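Camau

Simulated break table episodes for a fixed arm, with notes from the people who eat at the table

Version 2
Maintained by Bahman Karimi, facilities systems, Mthembu, Butdale site
Last edited Thu 7 February

Read this first

Camau is a set of rendered tabletop episodes used to train and test Kultine, the controller for the arm that tidies the shared tables at Butdale. If you came for the trajectories, skip to Contents. If you work at Butdale and came to find out where your mug went, skip to Known problems, and then look on the left side of the table, near the wall.

The card is longer than the code deserves. Version 1 had a very short card, and we paid for it in hallway conversations.

Background

Butdale runs two shifts of order checking. The shared tables are used for lunch, for sorting returns paperwork, for signing birthday cards, and for leaving things you intend to deal with later. Before the arm, whoever sat down next cleared the table. This was an unwritten rule and was enforced by sighing.

Management's original request was one line: "Automate table reset." It took us most of November to learn what a reset table was. The request assumed it meant bare. The day shift thought it meant wiped, with the tissues left out. The night shift thought it meant the way they had left it, and they had views on anyone who moved the schedule sheet.

So the first thing the automation changed, before it had moved a single bowl, was that people had to write down what they wanted. Several found they had been annoyed at each other for years over a rule that had never existed. We recommend the exercise even to sites with no budget for an arm.

Contents

3,000 episodes, each with one instruction, one starting layout and one arm trajectory
400 held-out layouts, used for testing only (please)
111 instructions, in the words people at the site used, with spelling corrected and most of the sarcasm removed
A log of refusals, meaning episodes where the right behavior is to leave everything alone

The refusal log is the part we would keep if the server caught fire.

Every episode is simulated. No footage of employees is included and none was recorded for this project. That was a condition set by the shifts, and it was a good one. It also spared us from collecting months of video of one another chewing.

How the instructions were collected

We put a paper pad next to the kettle and asked people to write down what they would say to a patient coworker who happened to be standing by the table. Asking what they would say to a robot had produced things like "EXECUTE CLEANUP," which no one has ever wanted in their life.

Some samples, as stored:

Put the bowl by the wall, I'm coming back for it.
Don't touch the calendar.
Move the calendar but keep it straight.
Push the tissues closer, I have a cold.
Leave it.
Leave it, I said.
Can you clear a spot for my laptop without making it a whole thing?

The last one is stored as a clearing task with a limit on the number of moves. "Without making it a whole thing" turned out to be the most useful specification we received all year, and it is now the name of a config flag.

Layouts

Objects, surfaces, walls and lighting vary from episode to episode, often well past good taste. The simulator has a large library and no sense of interior design. Anyone checking samples should expect food, stationery, household clutter and the occasional large thing that has no business in an office. The real tables have those too. Ask anyone who was here for the pumpkin.

Text on objects is low resolution and should not be used to test reading. If your model claims to read it, we would like to see the model's glasses prescription.

What changed on the floor

Three months in, the differences people mention are small and rather specific.

Clearing up used to fall on whoever had the middle break, because that break got everyone else's leftovers. That group now gets back a few minutes of its lunch, and says so. The early break, which never had to clear anything, reports no benefit and would like the humming noise looked at.

Lunches have moved. People sit further from the arm than they need to, which leaves one end of the table popular and the other end available for anyone who enjoys privacy. The safety stop is tested at the start of each shift, and the work area is marked. None of that has done as much for confidence as the day somebody told it "leave it" and it did.

There is also new work. Someone has to deal with the objects the arm won't pick up, restock the tray, wipe the gripper and answer questions. For a while this fell to whoever looked least busy, which is how the old system worked as well. It is now a listed duty with time attached. We would have saved ourselves an ugly meeting by listing it on the first day, since the project plan had described the arm as "self-managing." Nothing at Butdale is self-managing, including the people who wrote the plan.

One thing we did not plan for: people have become better at giving instructions to each other. Returns paperwork now comes with notes saying what should happen to it. I can't prove the arm did this. I can say that before the arm, the notes said "???".

Training and testing

Kultine is trained on the full episode set, then tested on the held-out layouts. An episode counts as passed if the named object ends up where the instruction asked and everything else stays put. Touching an unnamed object fails the episode, even if the table looks nicer afterward. We had that argument. The tidy side lost.

Before a new controller goes on the real arm, it must pass every refusal episode. There is no partial credit. A person from each shift signs off as well, and either one can send it back without giving a reason. It has happened. The reason, which we got later over coffee, was that the new version moved "like it was mad at us." We slowed it down.
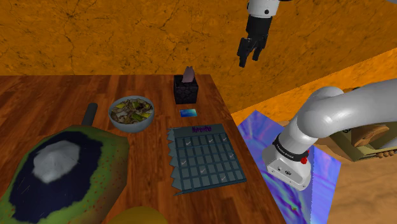
Is anyone's job being cut because of the arm?

The Butdale site has kept the same headcount on both shifts, and the written agreement says the arm may only take over table clearing. Adding another task to it needs sign-off from both shifts.

Known problems

Mugs. The controller likes to place drinkware on the left, near the wall, whatever the instruction says about "over there." The layouts in version 1 leaned that way and the habit has survived. A fix is in progress. The mugs are safe, and there are quite a lot of them.

Paper. Thin, flat items are hard to grasp. In simulation the arm slides them to the table edge first. On the real table this has sent schedule sheets to the floor, where the night shift discovered them and drew conclusions. Paper tasks are turned off on the real arm until further notice.

Politeness. Instructions with "please" pass slightly more often than those without. We think this is because the polite writers also named the object. The day shift prefers a different explanation and has taped it to the kettle.

Pronouns. "Move it" with several objects on the table should trigger a clarifying prompt. It sometimes triggers initiative.

Intended use

Training and testing tabletop controllers in shared workplaces, and starting arguments about what "tidy" means while they are still cheap.

Do not use Camau to measure how fast people clear a table, to compare shifts, or to work out who leaves things behind. The data can't tell you, by design, and at Butdale everybody already knows.

Changes since version 1

Refusal log added
Move limit flag added
Instructions rewritten by the people who gave them, after they saw what we had done to the wording
"Self-managing" removed from all documents

Contact

Open an issue in the project tracker, or write on the pad by the kettle. The pad gets read first. If the pad is missing, it counts as paper, so check the floor.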